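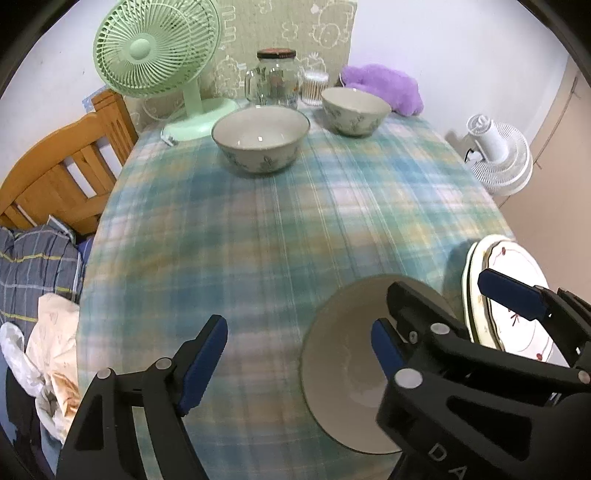

Heidrun Grabner
Handling and Grasping, notes for session 7
November 3, 2022

Notes after the open day at Grindholm

These notes are for everybody in the course, also for those who could not come with us to Skokbridge. I have put together what we saw and heard at the demonstration, some explanations which were too short on the day, and the tasks for the next session. Please read them together with your own notes. If you wrote down something different, bring it to class and we will compare.

What the visit was about

The Grindholm workshop opens its doors to students once a year. In the hall downstairs there were the usual arms behind glass, and I think most of you have seen such machines before. We spent the larger part of our time upstairs with the group that works on household objects. Their question is simple to say and hard to answer: how can a machine learn to take a bowl from a table, when every table, every bowl and every room is different?

Their way is to let people do the task first. A person holds a gripper in the hand, with a camera fixed to it, and does ordinary work at an ordinary table. The camera records what the gripper "sees" during the movement. Later a robot arm with the same kind of gripper can be trained with these recordings. The person does not need an arm, a cage or a long preparation, and so the recording can take place in a normal room.

The view from the tool

Look at the picture on the first page again while you read this part. It is the view of the camera on the tool, and most of what Hekuvthorpe's people told us can be found in it.

First, the shape. A very wide lens gives a round image with dark corners, and straight things such as the sides of the table become curved. Several of you asked whether the image must be corrected before it is used. The answer was that it depends on the method. Some methods make the lines straight again, others leave the image as it is and let the model learn the curve. For your own exercises you may leave it.

Second, the fingers. They are always in the picture, because camera and gripper move together. This is useful, for the distance between the blue pad and the rim of a bowl can be judged directly in the image. But the fingers also hide things. The nearest bowl is partly covered by black gripper parts, and one pad lies over the top plate of the stack. When you write the labels, you must decide what to do with an object of which you see only one half. We will talk about this at length next time.

Third, the room. There is a plaid tablecloth, a green fan at the far end, a jar mug with a lid, a container of cotton swabs, something purple and fluffy in the corner. None of these has to do with bowls and plates. A programmer from an industrial background would clear them away, and one student proposed exactly this. The group does the opposite and keeps them, as a robot in a home will meet such things every day. I agree with them, although I would like to see more numbers on it.

Notes on the gripper

The fingers are made of linked bars with pins at the joints. On the inside of the fingertips you find the pads, which are blue and, on the finger at the left, have ridges. We asked about the pads for quite a long time, perhaps too long for the patience of our hosts. In short:

A hard and smooth fingertip touches a round object in a very small area. The object can then turn between the fingers.
A soft pad gives way a little, so the area of contact becomes larger.
Ridges can help on a smooth surface, but they collect dirt and must be cleaned.

For a bowl there are two usual grasps. In the first, one finger is inside and the other outside, and the rim is between them. In the second, both fingers are outside and close around the wall. The rim grasp needs less opening of the gripper. It is also easier to do wrong: if the finger inside comes down too deep, it pushes on the bottom of the bowl and the whole bowl slides away. Stefan's group (you know who you are) did this more than five times in a row with the practice bowl, and I am grateful for it, as everybody could watch the mistake slowly.

Plates in a stack are another matter. The rim of the upper plate lies close to the rim of the one below, and a finger has little space to go between. We were shown two ways to deal with it – lifting one side first, or pulling the upper plate a little over the edge of the stack. The second way looked better to me with light plates. With heavy ones I would not try it.

What was said about recording

Mr Fankhauser led the recording part. I write his points as I understood them.

A recording starts before the gripper is near the object and ends after it has let go. Many beginners start too late.

Move at the speed you would use at home when you are not in a hurry. A quick turn of the wrist gives blurred images, and these are often lost for training.

Keep the failed attempts, but mark them. The day before our visit they had made 91 recordings, and he did not want to tell us how many were failures. I did not insist.

Change the position of the objects between two recordings. If the bowl is always in the same place, the model learns the place.

Questions that stayed open

Weight was hardly discussed. The camera shows the bowl, but it cannot show how heavy it is, and a person feels this at once in the hand. Can the recording keep something of this feeling? Hekuvthorpe uses the opening of the fingers over time as a help, and I would like you to think about whether this is enough.

We also had no time for lighting. There are white reflections on the smooth inside of a bowl in the picture, and you should consider what a method which looks for edges would make of them.

For the next session

Write one page on one of the two open questions. Sketches by hand are welcome.

Choose an object from your own kitchen and describe three different grasps for it, with the place of each finger. Say which grasp you would record first.

Read the chapter on contact and friction again, the part up to the second exercise. The exercise itself we do in class.

The second visit to Skokbridge is planned for March. The list is on the door of my office, and you can put down your name until the end of term. Please wear closed shoes this time.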